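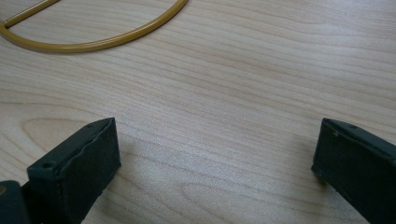 Minutes of the residents' meeting, Phromma Court
Saturday, December 12, 2015

Present: Thongchai Meesuk (chair), Yupin Saithong (minutes), owners or tenants from eight apartments. The owner of the corner shop sent apologies.

1. Last minutes
The June minutes were read and accepted with one correction. The name of the plumbing company is Gavance, with one v.

2. Water pressure
Gavance visited two times and changed the valve on the second floor. The bill was 790 and it is already paid. The third floor still has weak water in the mornings. Mr. Meesuk will call them again and ask if the visit is under the same bill.

3. Bicycles in the stairway
There was a long discussion on this. The tenants on the ground floor want all bicycles outside. The others said that it rains in and that one bicycle was already stolen from the Stendirham Road side. We agreed to ask the price for a small roof -- no more than 2,000 can be spent without a new vote.

4. Garbage
Collection moves to the early morning from next month. Please do not put bags out the evening before, the cats open them.

5. Other matters
The light at the back door is broken again. Yupin Saithong has a spare bulb and will bring it. One tenant asked if the Sostden bus stop will be moved. We did not have information about it.

The next meeting will be in June, the day is not decided yet.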